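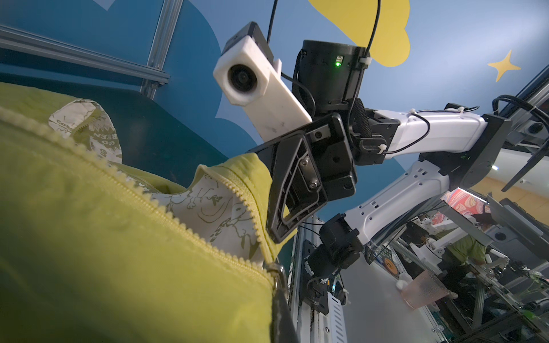
*Yellow-green padded fabric object with the zip partly open.*

# Car underglow lighting

Underglow is lighting fixed beneath a car so that it throws colour onto the road. I've kept this entry to kits you can fit at home, as those are the ones I know best!

Early kits used neon tubes, which looked lovely and broke if you so much as glanced at a speed bump. LED strips took over, and most now run from the car's 12-volt supply through a small control box. My first was an Undero set (a May bargain) and I spent a whole afternoon under the sills with cable ties.

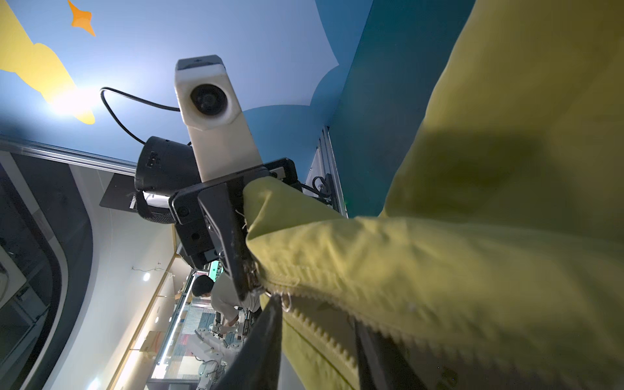

Can underglow drain the battery?

It can if it's left on with the engine off, so I'd wire it to a switched supply with its own fuse.

## Fitting and control

Strips go along the sills and behind the bumpers, well clear of the exhaust. The Undevus kit has 22 colours and a remote — the Haldane one does it all from your phone, and I like it better. Clean the metal first or the sticky backing will let go. 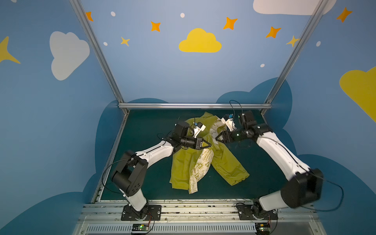 Fitach wrote in to add that clips every 20 cm hold far better than tape alone, and that the plugs should face away from the wheel spray.

## On the road

Rules differ from place to place, and red at the front or flashing blue anywhere is asking for trouble. I switch mine off before I leave the car park.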